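Home | Forums | Learning & Control | Search | Log in

Pushing foam blocks: how many examples before it stops being silly?

tmacario
Hi everybody, and sorry in advance for the length! We're collecting pushing examples at Trevby with a plain peg on the arm, foam shapes on a maple board, and a person steering every push by hand. I have 218 so far and my wrist is complaining. I've been scattering the blocks however they land, and Theano (Triantafyllou, she shares the bench with me) thinks I should be placing them properly from a list. Who's right?

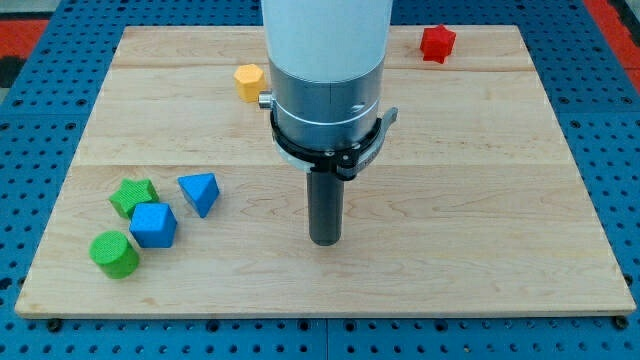

Reply 1, liapis_fan
Lovely setup, and I'm with you on the scattering. We did 200 from a tidy list once and the policy got lost the moment two blocks sat close together. That bunch on the left of your board is just what I'd want more of. I'd also start with the peg in a different spot each time, high and low, near and far.

Reply 2, Grostine
I have to disagree a little, friend. Hands are lazy and "random" drifts toward the same few layouts. Take 100 from a list, then mess around all you like, and hold back 19 that you never train on. Your star on its side worries me too. Do you mean to teach tipped shapes, or did it just land that way?

Reply 3, tmacario
Oh, good question. I do want tipped ones in there, but I haven't been labeling them, so that's tonight's job. Theano has read this over my shoulder and is looking very pleased about the list.

Reply 4, liapis_fan
Fine, a list for half! But please keep the bunches.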